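How to Repack a Foil-Wrapped Block in Its Tray

Murkent Craft Supply, Help Pages
Updated 2022-10-03

These steps cover the foil-wrapped blocks we sell for lino and stamp work, and the small trays they are stored in. The same method works for the older Grakton blocks, which are a little thicker. If you have one of those, read the note near the end before you start.

You will need:

The block
The tray it goes in
A soft dry cloth
A bone folder or the back of a spoon
Clear tape
A label and a pen

1. Clear the table

Work on a smooth, light-colored surface. Dark foil leaves small flakes when it gets old, and you will want to see them. Wipe the table and let it dry all the way. Keep drinks and scissors somewhere else.

2. Check the foil

Hold the block by its short ends and turn it over under a lamp. Creases are normal and do no harm. Look for holes, splits along the long edges, and places where the fold has come open. A split shorter than a fingernail can be taped. For anything longer, take the foil off and wrap the block again with a fresh sheet.

Do not try to rub all the creases out. The foil gets thinner each time you press it, and the corners go first.

3. Set out the block and the tray

Lay the block flat, lengthwise in front of you. Put the tray to the right of it, facing the same way, and leave a small gap between them. Left-handed people may want to switch sides.

Compare the lengths before you go on. The tray and the block should be close, but a wrapped block can come out slightly longer than the tray because of the folded ends. If so, the ends need to be pressed down in step 4.

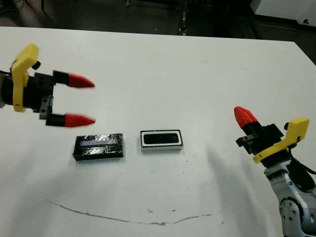

4. Flatten the ends

Fold the loose foil at each end down against the block. Run the bone folder over it two times with light pressure. Work from the middle of the end out to the corners. Tape the fold if it springs back up.

5. Clean the tray

Tip the tray over and tap the bottom. Wipe the inside with the dry cloth, and go into the corners with a fingertip. Don't use water. Grit left in the tray will cut the foil.

6. Put the block in

Lower one end first, then let the other end down. It should go in without being pushed. If it sticks, lift it out and go back to step 4.

7. Label and store

Write the date you opened the block on the label and stick it to the side of the tray. Store trays flat, no more than two high, away from heaters.

Note on Grakton blocks: the thicker ones need the deep tray, part number 3316. The regular tray will hold them, but they stick up past the rim and can't be stacked.

Replacement foil comes in packs of 100 sheets. The Mostyn foil we carried until December is a bit stiffer and takes more tape, but it is fine to use up what you have.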